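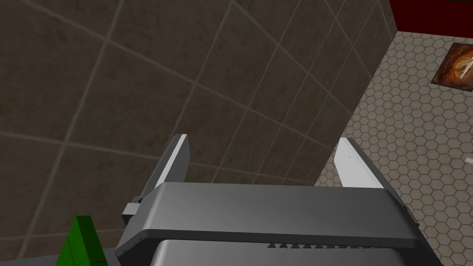
Teaching a Pick and Place Task by Remote Control in Simulation
Project Report, Introduction to Robot Learning
Submitted Dec 21, 2018

1. Summary

We recorded demonstrations of a pick and place task by driving a simulated arm with a hand controller, and trained a policy to copy them. The task is to pick up a small block and put it down inside a marked target area. The final data set has 25 demonstrations and 2872 recorded steps. The best policy finished the task in seven of ten test runs. Most of the work, and most of this report, concerns the control interface and how the demonstrations were recorded. The learning method was taken from the course assignments with few changes.

2. Goal

The course project asked for a robot skill learned from human input. We chose remote control over moving the arm by hand for a practical reason: the lab arm in Yen Hall was booked for most of the term, and a simulated arm can't be pushed around. The question we set was narrow. Given a fixed and simple learning method, how much does the way the operator drives the arm change the quality of the learned policy?

We did not try to compare learning methods.

3. Setup

3.1 Simulator

All work was done in Wanier, the simulator used in the course. The arm has a two-finger parallel gripper with flat contact pads on the inner faces of the fingers. Physics runs at a fixed time step. The operator's commands and the camera views are sampled five times per second, and the arm controller interpolates between commands.

Room textures are drawn at random from the simulator's library at the start of each episode, including the tile patterns and the color of the surrounding surfaces. We left this on for recording and for testing. An early policy trained with one fixed texture set failed as soon as the textures changed, so the fixed setting was dropped.

3.2 Views

There are two camera views. The first is a fixed overview from the side of the work area. The second is mounted on the wrist, behind the gripper, and looks out past the fingers. Both are shown to the operator side by side, and both are recorded.

The wrist view is the more useful one during the final approach. The gap between the fingers is visible the whole time, so the operator can line up the block with the pads directly. Its weakness is distance. With the gripper body taking up much of the lower part of the view, an object beside or under it is easily lost, and there is little to judge height from. The overview helps with height but hides the contact between pad and block whenever the arm is in the way.

3.3 Input device

The operator holds a game controller. The left stick moves the gripper in the horizontal plane, the right stick moves it up and down and turns it about the vertical axis, and one trigger closes the fingers. Releasing the trigger opens them. Pitch and roll are locked.

We tried two mappings for the left stick:

Base mapping. Stick directions follow the axes of the robot base. Forward on the stick always moves the gripper away from the base, whatever direction the gripper is facing.

Wrist mapping. Stick directions follow the gripper. Forward on the stick moves the gripper the way the jaws point, as seen in the wrist view.

The base mapping was built first and is simpler. It becomes confusing once the gripper is turned, as the operator has to rotate the wrist view mentally before choosing a stick direction. The wrist mapping removes this problem but makes large moves across the work area slower, because most operators turn the gripper first and then drive.

4. Recording

4.1 Procedure

Two operators recorded all demonstrations. Each had one practice session that was not saved. An episode starts with the arm in a home pose and the block at a random position, and ends when the operator presses the stop button. The operator marks the episode as a success or a failure right away. A script then checks the final block position against the target area. If the two disagree, the episode is dropped.

Episodes were recorded with Pastlow, a small logging tool written for this project. For every step it saves both views, the joint angles, the gripper opening and the command sent by the operator. The command is saved after scaling and before the joint limits are applied. We got this wrong at first. Commands logged after limiting looked fine, but near the edge of the work area they were cut to zero while the stick was still fully pressed, and the policy learned to stop there.

4.2 Filtering

Besides the kept demonstrations, 13 episodes were recorded and rejected. The reasons were as follows:

– block dropped outside the target area
– block pushed away before the grasp and not recovered
– operator stopped the episode early by mistake
– operator label and script result did not match

Episodes where the block was pushed but then recovered were kept. These turned out to matter, see Section 6.

4.3 Idle steps

Operators pause. The longest pauses came just before the fingers close, while the operator checks both views. In the raw data these steps have a command of zero, and a policy trained on them tends to hover above the block without ever closing. We removed any run of zero commands longer than three steps and kept the first and last step of the run. The count of 2872 steps is after this cleanup.

5. Learning

The policy is a small convolutional network that takes both views and the gripper opening and outputs the next command. It was trained with Idanau, the training code handed out with the second course assignment. The loss is squared error on the motion command plus a cross-entropy term on the open or close command. The weight of the second term was raised after the first runs, as the gripper command changes only twice in a normal episode and was otherwise almost ignored.

Joint angles were recorded but not used as input. With them included, training error went down and test performance got worse. We assume the network used the joint angles to recognize single demonstrations, though we did not check this further.

6. Results

Each policy was tested in ten runs with new block positions and new textures. A run counts as a success if the block rests in the target area with the fingers open.

Base mapping, idle steps kept: one success
Base mapping, idle steps removed: four successes
Wrist mapping, idle steps kept: three successes
Wrist mapping, idle steps removed: seven successes

For this table the demonstrations recorded with the base mapping and those recorded with the wrist mapping were trained separately. The two sets are not exactly equal in size, so the comparison should be read with care. Commands were converted to the gripper's own axes before training in every case, so the difference does not come from the output format. It comes from how the operators moved.

Paths recorded with the base mapping are less direct. They contain many small corrections in the last part of the approach, often in opposite directions. Averaging over these gives a weak command close to the block, and the arm creeps. With the wrist mapping the gripper is usually turned early and the last part is close to a straight line.

Of the three failed runs with the best policy, two ended with the block touched by the outside of a finger and pushed out of reach. In the third the block was grasped and carried but released short of the target. As a side test we retrained the best policy without the demonstrations that contain a pushed and recovered block. It then succeeded in five runs, and it never recovered after a push.

7. Limits and open points

Ten runs per policy is a small number, and one more success or failure would change the picture noticeably. Both operators also wrote the software and knew which mapping was being tested. Practice is another factor – the base mapping was recorded first, in the same week the operators were still learning the controller.

There is no force feedback. The operator sees the pads meet the block but has no sense of how firmly it is held, and the trigger was nearly always pressed all the way. For a rigid block this is fine. A softer object would need another signal, possibly controller vibration driven by the simulated contact force.

The lab arm is free again in January. The controller mapping and the logger should carry over with a new driver for the arm, but the target check will have to be done from a camera view.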